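Section 4: Setting Up Your Greso Countertop Water Filter

Welcome back, and thank you for sticking with us through the unpacking! By now your Greso should be sitting on a level surface within easy reach of the sink, with the Irno cartridge still sealed in its bag (please leave it there until step 2, tempting as it is).

1. Wash the upper tank and lid with warm water and a little mild dish soap, then rinse until no suds are left.
2. Open the bag and soak the Irno cartridge in cold tap water for 4 minutes. A few tiny bubbles are perfectly normal.
3. Press the cartridge into its seat and give it a quarter turn to the right until you feel it click.
4. Fill the upper tank slowly from a large pitcher, stopping at the line marked MAX.
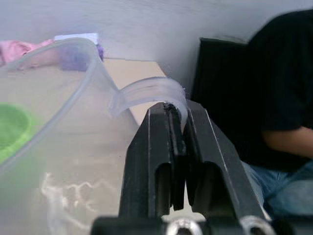
Do I have to throw away the first tankful?
The first two tankfuls should go down the drain or onto your houseplants, as they may carry a little harmless carbon dust from the new cartridge.

5. Fill the tank a third time, put the lid on, and let the water drip through at its own pace. Your Greso is ready to use.

Note: Each Irno cartridge is rated for 376 gallons. If you like a routine, pick one day, say every Thursday, and take a quick look at the wear dial while you're tidying up the kitchen.

Caution: Never pour hot water into the upper tank. It can warp the seat and let unfiltered water slip past the cartridge.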